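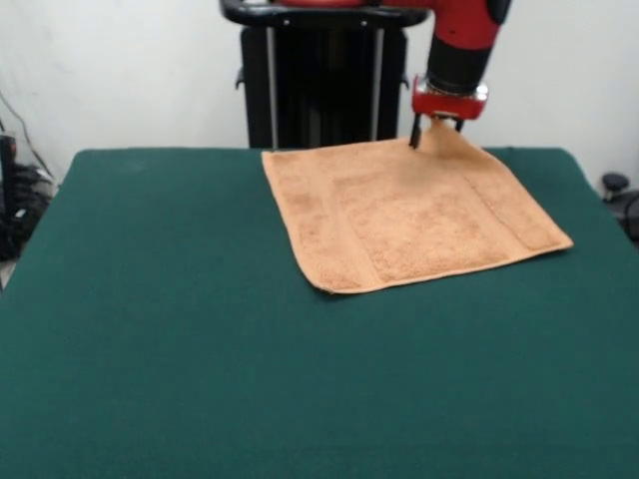 Fold them in thirds and they will never slide off the shelf, a reader in Clarnstead wrote to us in September, and she had plenty more to say on the matter of bath linen. We have had 125 letters on towels this year, which tells you how strongly people feel about a square of terry cloth.

I was raised on halves and quarters myself, in a drafty house in Flinham where the linen closet was the warmest spot on the upstairs landing. My mother smoothed each towel flat on the table first, band side down, and tugged the corners until the hem stopped curling - she would not be hurried over it. I still do it her way with the small ones. The big bath sheets I have given over to thirds, and I will admit the Clarnstead shelf looks very nice indeed.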